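Household robots: your questions
By Halima Masanja
November 2020

Can a robot tidy my house yet?
Bits of it, slowly! An arm can pick up a cup it has seen plenty of times before. A whole messy room is still too much.

What about folding laundry?
Towels, sometimes. Shirts are hard - cloth never lands the same way twice.

Why do shops get them first?
A shop floor can be arranged to suit the machine. My kitchen changes every time someone makes toast.

How do they practice?
Mostly in simulation, and I love this part. Our Flilleck project ran 1,708 simulated pickups in October, with no dishes harmed. 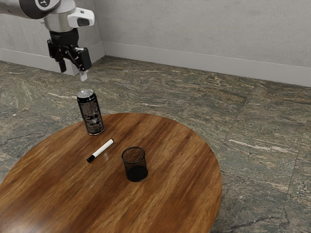 Clearing a table is the chore I'd hand over tomorrow. It sounds like one job, but a tall can, a marker lying on its side and a mesh pencil cup each need a different grip, and then each has to go somewhere different. The marker is my favorite test of the lot.

Comments (2)

Dzintra Jaunzems: Would glossy wood confuse the cameras? My table is like a mirror.

kariuki7: I'd settle for one that finds socks.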